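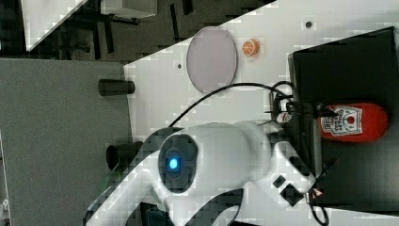

Re: [clanex-users] Which gripper for kitchen objects?
Mar 26, 2019

> We must choose between the Clalla fingers and the Manalo ones. Has
> anyone in Trandadville tried both with the same controller?

Yes, we tried both. I write what I know, and please excuse my English. We have 59 grasps with each, always with the same toy food and dishes.

1. Clalla. The force is good, but it opens slowly. The mug was no problem. The plate was difficult, as the tips could not get under the rim.
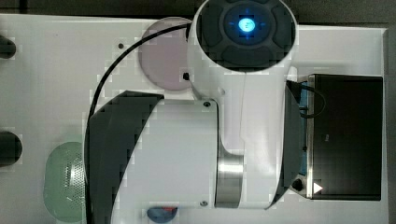
2. Manalo. It is faster, and the colour of the tips is darker, so the wrist camera has less glare. We broke 2 pads.

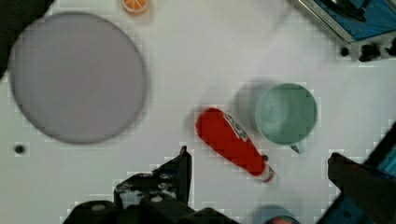 My real question is about the approach angle. I prefer to come with one finger on each side of the object. With the red bottle lying so near to the green mug, the finger on the mug side has little space, and our planner often refuses. Do you make the opening smaller before going down, or do you turn the wrist?

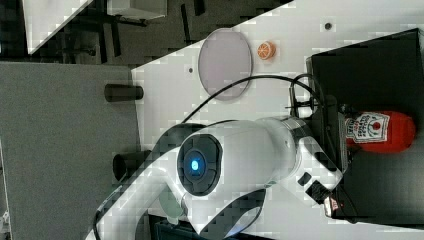 I tried turning the wrist by 5 degrees at a time, but it takes too long. The controller log is limited to 2000 lines, so I can send only the last part.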